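Lettering by the page: Oddur Toft on the reissue of Laxdal

Oddur Toft has been lettering comics for long enough to have done the job with a pen, an early font package and, now, a set of page templates he maintains himself. His current work is the collected edition of Laxdal, the black and white adventure serial whose original run was lettered by several hands on boards of differing sizes. Wuneto is publishing the new edition as 2 volumes. Toft is relettering both of them from the start.

The decision to reletter was taken early. The surviving pages came from a mixture of original boards, printer's film and, for the middle chapters, copies of the printed comics. On the film the small letters had closed up. On the printed copies the ink had spread into the paper, so that an "e" and an "o" could be hard to tell apart at reading size.

"You can clean one balloon by hand and it looks fine," Toft says. "Then you clean the next and the stroke is a hair thinner. By the bottom of the page you've got three weights of line, and the reader takes that as three volumes of speech."

His first step was to build an alphabet. He took the letters from the opening chapter, where the boards were complete, and drew several versions of each capital so that a doubled letter would not repeat exactly. The pair "LL" caused the most trouble. In the original it is nearly always set tight, with the foot of the first letter running under the second, and a plain font leaves a hole there. Toft drew the pair as a single character. He did the same for "TT" and for "LA", the last of these because the title character's name appears on almost every page.

Sizing came next. The serial had been drawn for a larger page than the one it was first printed on, and the new edition falls between the two. Lettering scaled with the art would have come out too small in the crowded panels. Toft fixed the dialogue at 7 point throughout and adjusted the balloons to suit, allowing them to grow only into areas of flat black or open sky. Where a balloon would have covered a face or a hand, he rebroke the lines instead.

"Line breaks are most of the job," he says. "The shape inside the balloon should be widest in the middle. If it's widest at the bottom, the eye drops out of the panel before it's read the tail."

He keeps a margin inside every balloon equal to the height of one capital letter. The original letterers did not, and some readers of the early proofs complained that the new pages looked emptier. Toft went back through the first volume and reduced the margin on whispered lines only. The rest he left alone.

The sound effects have been handled separately. Those drawn by the artist as part of the picture have been kept and repaired. Those pasted on afterwards, mostly in the later chapters, have been redrawn over tracings. Toft counted 15 that could not be traced at all, as the surviving copies had been trimmed at the outer margin. For these he looked at similar effects elsewhere in the series and matched the slant and spacing.

Colour was discussed and dropped. A trial chapter was prepared with flat tones under the line art, and Toft lettered it twice, once in black and once in a very dark brown. The brown printed softly and was rejected, and the tones went soon after. He does not regret it. The artist had used solid blacks to separate the foreground from the background, and any tone laid behind them did the same work a second time.
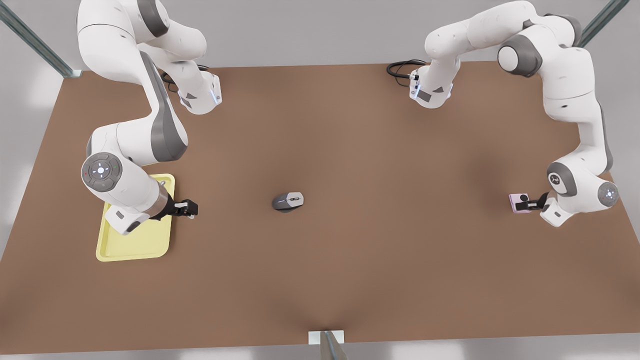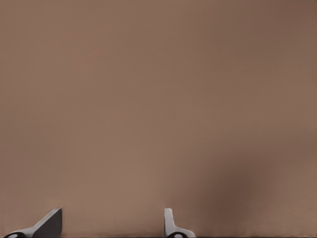
According to Khrystyna Melnychuk, the case for full relettering is weaker than it sounds. She accepts that the middle chapters could not have been printed as they stood, but would have kept the original lettering wherever the boards survive, even at the cost of a visible change between chapters. The unevenness, in her view, is part of how the serial was made, and a reader who notices a new hand at the start of a chapter has learned something true about it. She also points out that the first letterer made the balloon outlines and the letters with the same pen, a match that a redrawn font can only approach.

Toft has heard the argument before and grants a good part of it. The second volume will carry an appendix of original pages, unretouched and at the size of the boards, with the pasted corrections left visible. He asked for 5 pages and got them, one from each of the letterers he has been able to tell apart.

"I'd rather they were there to be compared," he says. "If somebody prefers the old ones, they've got the evidence in the same book."

He is less willing to give way on spelling. The serial was inconsistent about place names, and one harbour town appears in three forms within a single chapter. Wuneto's editor wanted them made uniform. Toft asked to keep the variants where different characters were speaking, and to correct only the captions. That is how the pages now stand, with a short note at the back.

Proofs are checked on paper. He prints each page at final size and reads it at arm's length, then again upside down to look for gaps in the spacing. Pages that pass are marked in pencil and put away. Pages that fail go back to the template, usually for a single line, and are printed again the next morning. Roughly a third of the second volume has been through this at least once.

The lettering files are due in November. After that he will begin on Berkska, a shorter book by a different artist, written with no captions and very little dialogue. He has already read the script and expects the balloons to take less time than the title page, for which the artist has sent him a single word drawn in brush and a request to leave the drips in.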